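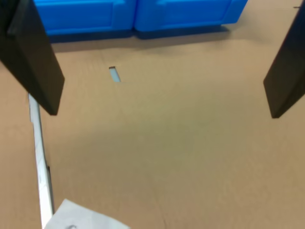
Cardboard and Bins at the Dinia Sorting Room

The Dinia Sorting Room has completed its change to cardboard work surfaces and plastic sorting bins. The change was proposed in June by Guadalupe Meléndez, Operations Coordinator, following a review of how small donated goods are received, separated and packed for the partner schools.

Under the former arrangement, donated supplies were emptied onto bare tabletops and moved by hand into whatever boxes were available. Small items such as erasers, clips and pencil sharpeners were frequently mixed together again before they reached the packing shelves. The review recommended that each station be covered with a flat sheet of cardboard and that blue bins be placed side by side along the far edge, leaving the area in front of them clear for sorting.

The cardboard is taken from large shipping cartons that would otherwise go to recycling. Sheets are reused even when they carry a slot or handhold from their earlier life, provided that the surface lies flat. Staff are asked to turn such sheets so that the opening does not fall where small items are being separated. A sheet that has softened or begun to bow should be replaced at the end of the shift and placed with the paper recycling by the loading door.

Each station is assigned 2 bins. The left bin receives goods ready for packing, and the right bin receives goods that require cleaning, repair or a second opinion. Bins should be emptied before they are full -- an overfilled bin is difficult to lift and tends to spill onto the neighboring station. Labels are to be attached to the shelves and not to the bins themselves, so that the bins may be exchanged freely between stations.

Teodoro Palacios, who supervises the evening shift, reports that 300 school kits have been packed under the new arrangement. The goal for the autumn distribution is 1,000 kits, to be divided between the Wulau and Saithong centers.

Donations of clean, flat cardboard are welcome during regular receiving hours. Sheets should be free of staples and large enough to cover a standard worktable. Questions regarding the stations may be directed to Ms. Meléndez at the Dinia office.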